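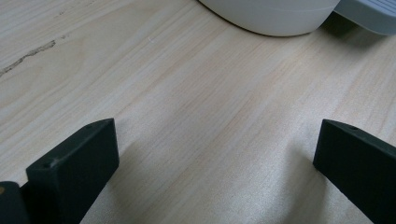 3 min read

Section 4: Setting Up Your Nusto Weather Station

Welcome to the fun part! By the end of this section you'll have live readings on the indoor display, and you'll probably find yourself checking the wind speed far more often than you need to. Section 3 covered charging the battery pack, so have that done before you start.

Choosing a spot

The outdoor sensor is happiest in the open, well away from walls, trees and air conditioner vents. A fence post in the middle of a yard is great. A roof is even better for wind, but it makes cleaning the rain cup a chore, and you will need to clean it (see Section 7).

The sensor talks to the display over distances of up to 861 feet in open air. Brick, metal siding and foil-backed insulation all shorten that, so try the pair together before you drill anything.

Pairing the display

1. Set the sensor and the display side by side on a table.
2. Slide the battery pack into the sensor until it clicks. A green light blinks under the wind cups.
3. Plug in the display and wait for the Nusto name to clear from the screen.
4. Hold down LINK on the display until you hear two beeps.
5. Press the small button on the underside of the sensor once. The outdoor temperature should show up within a minute — a lovely moment, even if it only tells you what your living room feels like.
6. If you see two dashes in place of a number, press LINK again and repeat step 5.

Note: If a neighbor has the same station, turn the channel dial to any setting from 1 to 9 before you pair. The sensor and the display must be on the same channel.

Mounting the sensor

7. Fit the bracket to your post with the four long screws. Tighten them by hand at first.
8. Put the bubble level on top of the bracket and adjust until the bubble sits inside the ring. Rain readings depend on this, so take your time!
9. Finish tightening the screws and check the level again.
10. Drop the sensor onto the bracket and turn it until the arrow marked N points north. A phone compass works fine if you keep it away from the metal bracket.
11. Lock the collar with a quarter turn to the right.

CAUTION: Never mount the sensor near overhead power lines, and don't work on a ladder in wind or lightning. Have someone steady the ladder for you.

CAUTION: Do not use a power drill on the collar. It is plastic and will crack.

Setting your elevation

Air pressure changes with height, so the display needs to know how high up you live. Look up your elevation on a map, then open MENU, choose PLACE and enter the number in feet. Give the station 12 hours before you trust the forecast icons. They get noticeably better once they've seen a full night.

Tip from Tharushi Bepari on our testing bench: write your first readings on the inside cover of this manual. Comparing them with the same week a year later is a real treat, and it makes a drifting sensor easy to spot.

If the rain total jumps on a dry day, check the post for wobble. A loose post can rock the rain cup and add false counts. Snug up the bracket, then clear the total with MENU, RAIN, RESET.

Next: Section 5, Reading the Display, starts on page 16.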